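4.2 Wrist Camera Check Before Recording (Diltiment Collection Method)

Revised 4/9/23, P. Rezaei

Complete this check at the start of each session. The Kiani policy takes the wrist view as its only image input. 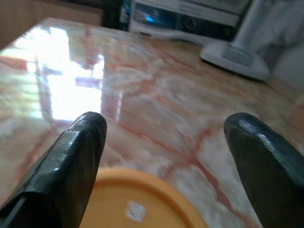
4.2.1 Procedure

1. Home the arm and open the gripper fully.
2. Start the live view in Flaltov. Both fingertips must show, with a clear gap between them.
3. Check that the ridged pads can be made out on both fingers.
4. Move the arm over the table at recording speed and save 20 frames.
5. Review the saved frames. Slight blur on the near surface is acceptable – blur that hides a fingertip is not.
6. Enter the result in the session log.

Note: Polished tabletops reflect windows. Leave the glare in place if the target object stays clear of it. In the Genholm trials, some 400 of 3682 episodes had window glare, and these were kept in the training set.

Note: The target may be partly outside the view at the start of an episode. Do not crop or re-center the frames.

CAUTION: Do not adjust the camera mount with the arm powered. Press the stop button and wait 2 seconds before reaching between the fingers.

If step 2 or 3 fails, repeat the mount alignment in 4.1.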